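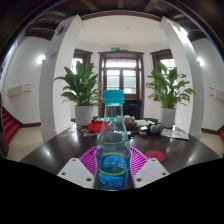
The big table in the lounge, with plenty on it as usual.

I promised last time that I'd write something about the round table, and then I put it off for two issues, so let's get to it. I sit at that table more than I sit at my own desk (my manager knows, it's fine), and I've got opinions about it that have been building up since we moved into the Levaswood building last September.

First, the table itself. It's dark brown wood with a shine on it, and I love it, and it shows every single ring. If you've ever put down a sweating water bottle in June, walked off to take a call and come back to find a pale circle looking up at you, you know what I mean! The folks at Gutau, who refinished it for us before the move, told me to wipe it with a barely damp cloth, dry it right after, and keep the spray cleaner far away. I taped a note about that inside the supply cupboard. Somebody has since used the back of my note for a grocery list, so I'm putting it here too. Damp cloth, then dry cloth. No spray.

Now, coasters. We have the red round ones, and I'm very fond of them because you can find them. They're about the only thing on that table that doesn't blend in with the wood. Please use them. If your bottle is one of those thin plastic ones with the screw cap, use one for that too, since those drip worse than a mug does. The pink woven placemat is also fair game for drinks, by the way. I had someone ask me if it was only for food and I didn't know there was a rule, so I'm declaring that there isn't one. Put your bottle on it. Shake it out over the trash if you've been eating crackers, and lay it flat again when you're done, because once that kind of mat gets a bend in it, it never really lies down again.

And then there's what I call the back half of the table, where things go to live. I did a tidy last week and I'm going to tell you how it works now, so you can stop asking me where the sugar went (the sugar's in the kitchen, it was always in the kitchen).

The red basket is for small stuff that belongs to everyone: pens, tape, rubber bands, the good scissors. It isn't for chargers. I untangled three of them out of there and they're now in the drawer under the printer, so if one is yours, come and get it. Snacks go in the tins and jars, with the lids on, please and thank you. We ordered a box of 200 tea bags from Kunis in the spring and they went faster than I'd have believed, so there's another box coming, and this time I asked for half of them to be decaf.

Newspapers and magazines are welcome, and I'd hate for them to disappear. I read the paper there over lunch and I like it when someone's left one folded to the crossword. But let's keep it to the current one plus whatever you're in the middle of. Older ones go in the recycling by the door. If you've clipped something out for the rest of us, pin it on the corkboard so it doesn't slide under the plants.

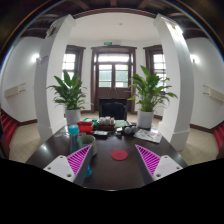
Office Life Team, Crichton

Tea! I've saved the best for the middle. The dark wooden tray with the little white cups has become my favorite thing in the whole building, and I say that as a person who drank nothing but coffee for most of her working life. They're small, so you get a few sips, and then you pour another, and somehow you've been chatting with someone from accounts for a good while and you've both learned something. I've started having my short meetings there. They don't get shorter, but they do get nicer.

A few house rules for the tray, and I'll keep them friendly. Rinse your cup with hot water and dry it with the cloth that hangs by the sink (the blue one, the white one's for hands). No soap in the cups if you can help it. Put them back on the tray upside down if they're still a little wet. When you carry the tray, carry it with both hands and don't try to open the door with your elbow. I've tried it. We're one cup short of the full set because I tried it.

If you'd rather have a big mug, bring one. Mugs left overnight get washed and go on the shelf over the microwave, and the ones that stay there through the end of the month go to the giveaway box. Same for water bottles, and I mean the nice ones you refill. I find them on the table in the evening and I feel like I'm running a shelter. Put your initials on the bottom, a bit of tape will do.

Notepads on the table are for anybody. Tear off what you've written and take it with you, because the next person doesn't need to see your lunch order or your thoughts on the parking lot.

Last, the plants. I get more questions about these two than about anything else. They're in the white pots by the pillars, and they're doing so much better than they did in the old place. It's the light, I think, plus the fact that we stopped all watering them separately out of kindness. I water them on the same morning every week and I push a finger into the soil first. If it's dry past the first knuckle they get a drink, and if it isn't I leave them alone. Please don't pour your leftover tea in there. I know it's tempting when the sink is all the way down the hall. The leaves get dusty, though, so if you're waiting for someone and your hands are idle, take a soft damp cloth and wipe a few of the big ones. It's oddly calming. I did a whole plant during a conference call.

I've had a couple of requests for more chairs around the table, and I've put in for two. We've also got a little money left in the lounge budget, $333 to be exact, and I'd like to spend it on things people will use. So far the suggestions are a second tea tray, a lamp for the darker side of the room, and a 1,000-piece jigsaw puzzle. I'm leaning toward the puzzle, but I worry about where we'd put our lunch!

Drop your own suggestion in the envelope on the corkboard, or catch me at the table. I'll be there most days by 15 minutes past noon, on the side facing the plants, and there's always room for one more cup.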